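March
By Bình Võ, Bendovo

Speaker notes: House rules for a two-arm sorting table

(Slide 1. Say good morning, wait for the door to close.)

I will speak about rules, and they are small ones. At Bendovo we wrote our first table rules after we threw away 57 recordings out of 400. The arms had no fault in those. The people had set the table in different ways, and no one had written down how.

(Slide 2. Speak slowly.)

Rule one is the start position. Both grippers begin open, above the table. The operator does not reach inside the black frame while the arms have power. If an item must be moved by hand, we stop first, also when it is only a toothbrush.
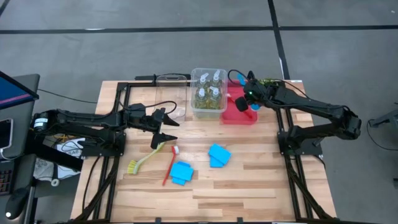
Rule two is about the containers. They stay along the back edge, and the loose items go in the front half. We mix hard and soft things on purpose: brushes, folded cloths. A cloth needs a different grip from a brush handle, and the operator should meet both in one session.

(Slide 3. Ask who has a written stop rule. Wait for hands.)

Rule three: after 5 failed grips we stop and write a note. Please do not "help" the arm with a finger. My colleagues at Pavum allow more tries, and we still discuss this.

Rule four, the cables. Check them before each session, over the full reach of the arm.

(If time is short, skip the Todorova checklist and go to questions.)

Recent talks
- Writing a stop rule that people follow
- Todorova checklist, second version
- Flistent: labels for shared tools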